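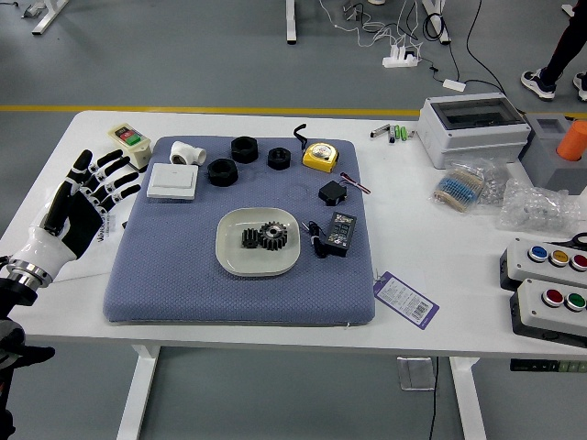 Dellwood Flying Club, safety meeting, 22 Aug 2026

Chair: Chun-yin Kao. Held in the clubhouse, start 10:05. Apologies were received from both tow pilots and from the airfield manager.

**1. Minutes of the last meeting**

Approved with one correction: the fuel spill in item 4 was at the south pump.

**2. Hard landing, runway 22**

The Chair read the pilot's written report. The aircraft bounced twice on a gusty afternoon and came down on the nose wheel on the third touch. No injuries. The propeller did not strike the ground. The shop at Sirnodberg has looked over the nose gear and firewall and found a wrinkle in the lower firewall skin. The aircraft stays grounded until the repair is signed off. The pilot has flown 2 dual sessions with an instructor since then and has been cleared for solo in the other trainer.

There was discussion of whether the club's crosswind limit for students should come down. The instructors were split. Left as is until the March review.

**3. Carbon monoxide detectors**

The stick-on cards in the trainers are past their date. The Nimer electronic detector was tried for a month in the four-seater and members found the alarm loud enough to hear through a headset. Cost is $147 each. Agreed to buy 3.

Question from the floor about who changes the batteries. It will be added to the monthly cabin check.

**4. Radio calls at Tikkanen**

Two members reported traffic joining straight in at Tikkanen with no calls on the common frequency. The Chair has written to the field there and has had no answer. Members going in for fuel are asked to make a call ten miles out and again on entering the pattern, and to keep landing lights on.

**5. Oil on the hangar floor**

Drip trays are being left full. Whoever moves an airplane empties the tray into the marked drum. The drum is to be picked up before the end of the month.

**6. Recurrent training**

Of the club's flying members, 37 have done this year's stall and go-around refresher. Those who have not will be taken off the booking system on the date already sent out by email. One member asked for credit for a flight review done elsewhere. Agreed, if the logbook entry shows both items.

**7. Other business**

The windsock is torn again. A new one is on order.

The gate code has changed. Ask an instructor for it and do not post it in the group chat.

Meeting closed 11:20. Next meeting to be set by email.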